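Home | Grippers | Wrist cameras | Controllers | Downloads

Filed under: Set-up guides, Bench trials

4. Comparing the Murkow and Otmont grippers

Same arm, same controller, same board for both. Swap the gripper only. Save the arm program before you start – the Otmont tool file overwrites it.

1. Power down. Fit gripper, four bolts, snug not tight.
2. Load the tool file. Check the tool length against the card in the case.
3. Jog to the start point over the board. Speed 11 percent, no faster.

CAUTION: Keep clear of the CPU socket and the memory latches. Stop at 38 mm and go by the wrist camera from there.

NOTE: Bright metal washes out on the Nimholm camera. Drop exposure before you judge the gap, dont trust auto.

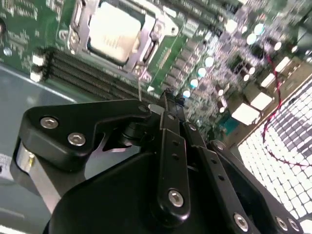

4.1 Running the trial

4. Open and close 2 times in free air. Listen for rubbing at the linkage.
5. Start the run. 400 cycles, log on.
6. Check linkage screws at the end. Any loose one – write it down, then tighten.
7. Repeat from step 1 with the other griper.

Logs to Shahla Ghasemi. Controller faults to Sombat Khamphan.

Rev. 1/19/23 | Contact Somboon support | Back to top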